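Unit 4: Inside the desktop tower
Course notes, Workshop Hardware 1
Notes by Freya Dunmore, revised June

4.1 Scope

The unit covers the opening of a tower case, the identification of the main assemblies, and the order in which memory and a processor are fitted. Fault finding on the power supply is left to Unit 6. Students who missed Unit 3 should read the section on static before coming to the bench.

4.2 Preparation

Shut the machine down, switch off at the supply and remove the mains lead. Press the front power button once and hold it for 8 seconds to discharge what remains on the board. Lay the tower on its side with the removable panel uppermost. Panel screws go in the lid of the parts tray, all other screws in the tray itself. Wear the wrist strap and clip it to bare metal on the chassis. Painted metal will not do.

4.3 Finding your way about

Start from the power supply, which is the easiest part to recognise, and work outwards along its cables. The colours follow a fixed scheme on standard units: yellow carries 12 V, red 5 V, orange 3.3 V, and black is the return. Fan leads follow their own habits and should not be read by the same table. A fan with only a red and a black wire has no speed signal, so the board cannot report a stalled rotor.

Data cables are separate from power. SATA data leads are thin and flat with a small L-shaped connector at each end. Colour has no electrical meaning on these; red and blue leads are interchangeable if the length suits.

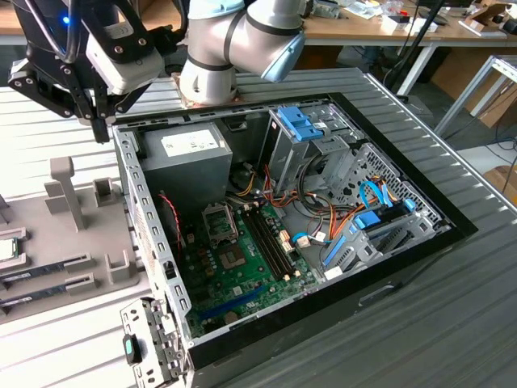 Drives are held in a cage, normally at the front of the case. Some cages use screws and some a plastic release latch. Coloured plastic inside a case generally marks a part intended to be moved by hand. Try the latch gently before reaching for a screwdriver.

4.4 The processor socket

Treat an open socket as the most fragile thing on the bench. In a land grid socket the contacts are in the board and the processor has flat pads. The pins are sprung and very fine, and a bent one is rarely worth straightening.

Raise the lever, then the retention frame. Hold the processor by two opposite edges, line up the notches and the corner triangle, and lower it straight down. Do not slide it. Close the frame and bring the lever down; firm resistance is normal at this stage. A board stored without a processor must have its plastic cap fitted — replacement caps are in the drawer marked Wustby.

4.5 Memory

Open the latches on the slot. Match the notch in the module to the key in the slot, then press evenly at both ends until the latches close. On a four-slot board with two modules, consult the board manual for the correct pair, as adjacent slots often share a channel.

4.6 Record sheet

Complete one Flallberg sheet per machine. Enter the board model, the number of memory slots, the socket type and the power supply rating as printed on the label. Hand sheets to Pravesh Mabaso before leaving the workshop.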